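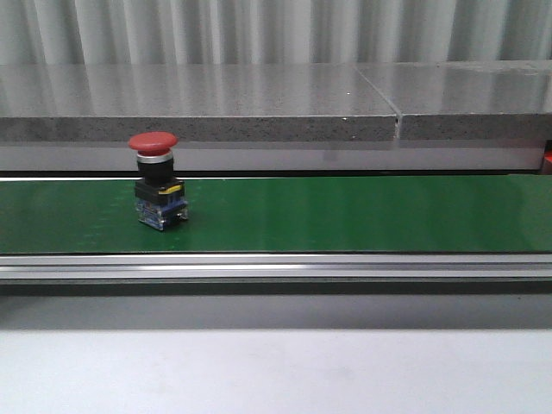

Unit 2: Sorting and picking small assemblies. This unit looks at what happens to the people on a packing line when the picking step is handed to a machine. The case is the switchgear cell at Kollton, a firm that assembles and repacks control components. The part handled is an emergency stop pushbutton. It is an awkward part: the red cap is wider than the black block under it, and the unit stands on a blue contact block with small screw terminals. A person corrects for this without thinking. A programmed pick needs a grip height, an approach direction and a limit on closing force, and someone has to set all three.

2.1 Work before the change

Until December, two operators per shift lifted units off the belt, checked the terminals and placed each unit in a tray. The rate was set by the slower of the two. Operators rotated every 2 hours, mainly on account of wrist strain. Faults were noted on a paper sheet, and the sheet was read at the end of the shift.

2.2 Work after the change

The arm now does the lifting. One operator stays at the cell and the other has moved to incoming inspection.

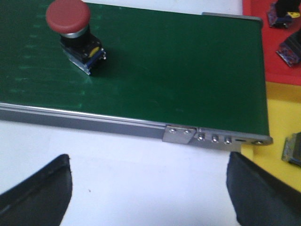 Figure 2. Gripper open at the near side of the conveyor, one unit upright on the belt.

The remaining operator's tasks are:

Clearing units that have tipped over
Checking finger pads for wear at the start of each batch of 200
Entering fault codes at the terminal
Restarting the cell after a stop, following the lockout sheet

Supervisor Aravind Suvarna kept a log of the first 100 stops. Of these, 13 were equipment faults. Most of the others came from units arriving too close together, a matter of how the belt was loaded upstream. Loading was still done by hand, by staff who had not been included in the training.

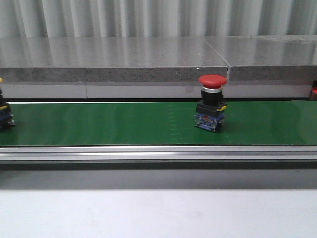
Spacing was therefore written into the loading instruction, and the loaders were given the same half-day course as the cell operators. Note the effect on job content. Before the change, a loader could work in bursts and take short pauses. Even spacing removes that choice. Two loaders asked for the job to be regraded, and the request was open when these notes were revised in April 2021.

2.3 Points for the tutorial

Compare Kollton with the Nulport case from Unit 1, where the loading step was automated first. Consider who holds the authority to change grip settings on night shift, and how the pay scale treats that task. Read Henríquez, chapter on job rotation, before class. The Jerkasness worksheet is due at the start of the tutorial.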